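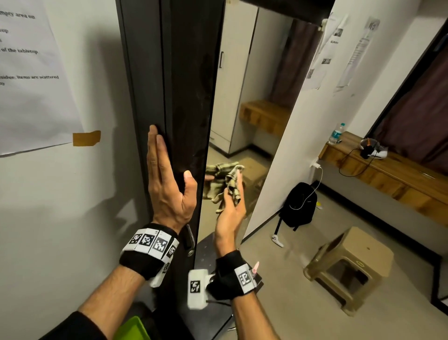 6. Wrist poses when there is a mirror in the room

Notes for week six, Robot Perception and Control Software. Njål Bråten. Revised November 30, 2023, after several of you found the same sign error in section 6.3.

Last week we estimated the pose of a tagged wrist in front of a plain wall, and everybody got lovely smooth curves. This week the wrist is wiping a wardrobe door with a mirror on it. The curves are less lovely. Please have the Skosham tools built before the lab, including the viewer, which still takes longer to compile than the rest of the course put together.

6.1 What we want out

For each wrist we want a position and an orientation in the room frame, at every video frame, with an honest covariance. The camera is on the head and the head moves, so a tag detection only gives us wrist in camera:

T_room_wrist = T_room_head * T_head_camera * T_camera_wrist

T_head_camera is a constant from calibration. T_room_head comes from the head tracker. Only the last term comes from this week's code, which doesn't stop it getting the blame for the other two.

The left wrist carries a strip of tags and the right has a single tag plus a tracker box with its own pattern. Treat each wrist as one rigid body with several tags on it. A strip bent around an arm is only rigid until the strap slips, so the config file has a slip term. Leave it switched on. In October one group turned it off to save time and spent the time wondering why the hand had moved sideways through the door.

6.2 Reflected tags

A flat mirror reverses handedness. A square tag seen in one is still a convex quadrilateral with good sharp corners, so the first half of the detector is delighted with it. The second half reads the bits, gets the mirrored pattern, tries four rotations, and normally finds no match. Reflected tag rejected, and we all go home.

There are three ways this goes wrong:

a) Error correction. If you allow enough flipped bits, a mirrored code may land near some other valid code. The detector then reports a tag you don't own, with confidence. Keep the allowed correction low, and keep a whitelist of the IDs that were really printed.

b) A helpful pre-processing step. If anything upstream flips the image horizontally (the old viewer did this by default, so that people's selfies looked right), real tags are rejected and reflected ones accepted. You'll get a perfectly plausible trajectory on the far side of the glass.

c) Our own cleverness. It's tempting to decode mirrored tags on purpose, since the reflection can show a tag whose face the camera can't see directly. This works if you know the mirror plane. You usually don't, because the mirror is on a door and the door swings.

6.3 Using the reflection anyway

Suppose we do have the plane, with unit normal n and offset d, so that points on the mirror satisfy n·x = d. A point x reflects to

x' = x - 2 (n·x - d) n

The matrix part, I - 2nnᵀ, has determinant -1. It isn't a rotation. If you hand it to the rotation class, Skosham will quietly orthonormalise it into something that is a rotation, and you will have a quiet afternoon too. Reflect the tag's corner points individually, then solve for the pose from the corners. (The printed October version had a plus sign in front of the 2. Apologies to the group who derived it properly and then changed their answer to match mine.)

For a hinged door, n has one degree of freedom once the hinge is known. The door angle can go in the state vector beside the wrists. Edge lines of the door constrain it fairly well from the side and hardly at all head-on.

6.4 The Wallin filter

Wallin is the fusion node. It predicts each wrist with a constant-velocity model and corrects it with whatever detections survive. Constant velocity is a poor description of wiping, where the hand reverses every few centimetres, so give it generous acceleration noise on the wiping hand. The bracing hand wants the opposite. We run two presets and choose between them by task phase.

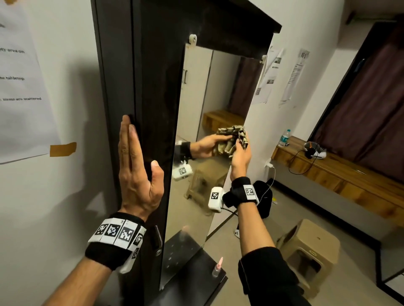

Fig. 6.2. Left hand braced on the door edge, right hand with the cloth at the mirror. A tagged wrist is visible in the glass as well as the direct ones.

Gate every detection against the prediction before you use it. The reflected candidates tend to fail the gate by a wide margin when the hand is well away from the glass. As the hand gets closer, the real wrist and its reflection converge on the same plane, and the gate becomes steadily less interested in telling them apart. Position alone won't settle it. Check orientation, where a reflected tag faces the wrong way through the depth axis, and check the ID.

Do not tighten the gate until the plot looks nice. A tight gate rejects one true detection, the prediction drifts, and from then on it rejects all the true ones for being inconsistent with its opinion.

6.5 Planar ambiguity

A single small tag seen nearly face-on gives two poses that fit almost equally well, tilted opposite ways. The solver returns both, in order of reprojection error. Taking the first every time gives a wrist that flickers like a faulty tube light. Taking whichever is nearer the last frame gives a smooth wrist, possibly smoothly wrong for the rest of the clip. Pool the corners of all visible tags on that wrist and solve once. With a bent strip the tags lie in different planes and the ambiguity mostly goes away by itself.

6.6 Lab

The data is the Jolberg set, clip 7, 939 frames. Ground truth is supplied for 167 of them, labelled by hand by people who would rather you didn't ask for more.

1. Run the detector with default settings. Plot accepted and rejected quads in different colours, over the video.
2. Mask the mirror by hand in one frame, run again, and compare. Then explain in two sentences why the hand-drawn mask stops being useful as soon as the head turns.
3. Implement the corner reflection from 6.3. Test it on 1,000 random points: reflecting twice must return the original point to within rounding.
4. Add the gate and the whitelist. Report position error for each wrist separately. An average over both wrists mostly tells me how still the left one was.
5. Flip the whole video horizontally and run your finished pipeline on it. Keep the plot.

Hand in code and plots through Grinville as usual. It will reject the archive if any file name contains a space, and it will say this was a network problem.

Reading for next week: contact detection from wrist motion alone, chapter 9 of the course notes, skipping the proof in the middle unless you're having trouble sleeping.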